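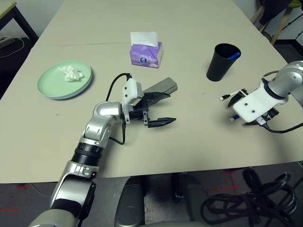 *Mesa con plato verde pálido, pañuelos y vaso con rotulador.*

# Se buscan participantes para un estudio sobre la escritura a mano en una segunda lengua

El taller de lenguas Stoyanova busca personas adultas que aprendieron el español después de la infancia y que todavía escriben a mano alguna cosa: la lista de la compra, un diario, cartas, apuntes de clase. Queremos conocer cómo se escribe cuando la lengua no es la primera y cuáles palabras se quedan en la lengua de casa.

## Quién puede participar

- Personas mayores de edad, de cualquier lengua materna.
- Que viven en España desde hace mínimo 2 años.
- Que pueden leer y firmar un consentimiento en español. Si hace falta, enviamos antes el texto en inglés o en búlgaro.

No es necesario tener título de idioma. Tampoco importa si la letra es bonita o fea, y las faltas de ortografía no se corrigen ni se puntúan.

## En qué consiste

La participación tiene 2 sesiones, las dos en el mes de enero. En la primera se escribe un texto de casi 800 palabras sobre un recuerdo de viaje o de trabajo, con pausas libres. En la segunda conversamos sobre este texto y pedimos copiar un fragmento corto con otro instrumento de escritura, a elegir entre lápiz, bolígrafo o rotulador.

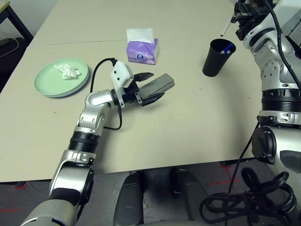 Última modificación de la página: 08/12/2024

## Compensación

Cada participante recibe 100 euros al terminar la segunda sesión, por transferencia. Quien deja el estudio después de la primera recibe la mitad. Los gastos de transporte no están incluidos, lo sentimos.

## Qué hacemos con los textos

Los originales se guardan en el archivo del proyecto Skokemine, sin nombre y con un código. Si usted desea recuperar su texto, le damos el original y conservamos una copia. Fragmentos breves pueden aparecer en una publicación del taller, siempre con permiso por escrito.

## Cómo apuntarse

Escriba a la secretaría del taller con el asunto «Skokemine, escritura» e indique:

1. Su lengua materna y otras lenguas que usa.
2. Desde cuándo vive en España.
3. Si prefiere horario de mañana o de tarde.

No envíe todavía ningún texto escrito. Respondemos a todos los mensajes, también cuando el grupo ya está completo, y en este caso preguntamos si quiere quedar en la lista de espera.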